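# Simulated kitchen trials: house rules FAQ

**Do the rules apply if the kitchen isn't real?**

Yes. A rendered counter gets the same limits as the one at Trosar. Bad habits transfer beautifully.

**How close to the edge may the arm work?**

Closer than Harvey Doucette would like. Grasps near the front edge are allowed, but log them as edge grasps.

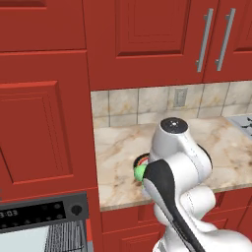 ## Scoring and resets

**How many attempts per task?**

Three, then reset. A fourth attempt is called optimism and isn't scored.

**What's the pass mark?**

70 per cent. Rounding up is between you and Razia Magsi – bring snacks.

**Can the arm reach past dishware?**

Yes, at reduced speed. Any contact with a plate goes in the log, even if the plate didn't mind.
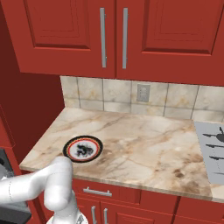

*Arm in front of the plate, cooktop at far right.*

**Who approves exceptions?**

Josée Després, in writing, within five working days.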